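Two-arm table build, hand cable routing and a curtain question
Hillcombe Makers Forum > Projects > Robotics

ganttry_dan
Posted Saturday, 9:40 am

Progress on the two-arm setup. Both arms are on the base now and both hands respond. I'm running the Gota controller with the stock firmware, joint speed capped at 40 percent until I trust it. Test objects so far are an orange ball, a smaller red one and a hardcover book.

Two things I want opinions on. First, the black cables from the arms. They're long enough for full reach, but the left one makes a big loop over the table and I can see it catching a finger sooner or later. Second, grasp planning works on the ball and fails on the book nearly every time.
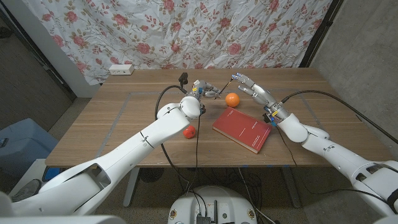
Both arms over the table, ball and book out.

pelmetbox
Posted Saturday, 10:12 am

Get that left cable down along the arm. Hook and loop straps at each segment, with slack only at the joints. I did mine with zip ties and had to cut all of them off twice.

What's the rectangle on the table for?

ganttry_dan
Posted Saturday, 10:20 am

Work area. Anything inside it both hands should be able to get to. In practice the far left corner is a stretch for the right arm.

Straps are a good idea, I have a roll of them.

ohmsteader
Posted Saturday, 11:03 am

I'd go the other way on the cable. Leave the loop but hang it from overhead on a light spring, like a shop air line. Strapped cables fatigue at the elbow. I lost a Vogler harness that way after 117 hours.

pelmetbox
Posted Saturday, 11:15 am

Depends on the bend radius. If you strap right up to the joint, sure, it'll fatigue. Leave a hand's width on each side and it's fine. An overhead spring pulls on the wrist all the time and that shows up in your force readings.

ohmsteader
Posted Saturday, 11:31 am

A weak spring doesn't pull enough to matter. We're not going to agree on this one.

cold_solder
Posted Saturday, 1:55 pm

On the book: a flat object lying on a flat table is hard for any hand. Slide it to the table edge with one hand so it overhangs, then pinch with the other. Or start with it propped up on something.

My bigger worry is the curtain. A busy print behind the table is rough on depth matching. Is it close enough for the hands to get to?

ganttry_dan
Posted Saturday, 2:30 pm

Close enough, yes. View from the wrist:

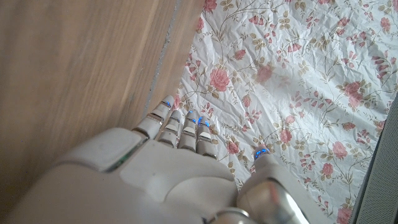 Fingers over the gap between wood and fabric. Blue lights at the tips, green strip on the back of the hand.

I was going to leave the curtain up. A plain background feels like cheating if it has to work in a normal room later.

cold_solder
Posted Saturday, 2:48 pm

Later is later. Put a plain gray sheet over it, get the book working, then take the sheet away and see what breaks. Right now you can't tell a vision fault from a grip fault.

wrenchfry
Posted Saturday, 3:10 pm

Disagree. Roses have plenty of texture and stereo likes texture. A blank sheet can be worse. What I'd worry about is fingertips snagging in those folds. Pull it tight and clip it, or set a keep-out plane in front of it. The Cluler planner lets you add one in the config – 11 mm of margin was enough on mine.

ganttry_dan
Posted Saturday, 5:25 pm

OK, plan for tonight is straps on the left cable with slack at the joints, and a keep-out plane before I touch the curtain. Then 17 tries on the book with the edge slide, and the same again with a sheet up. I'll post both sets of numbers here.

pelmetbox
Posted Saturday, 5:41 pm

Do the cable first.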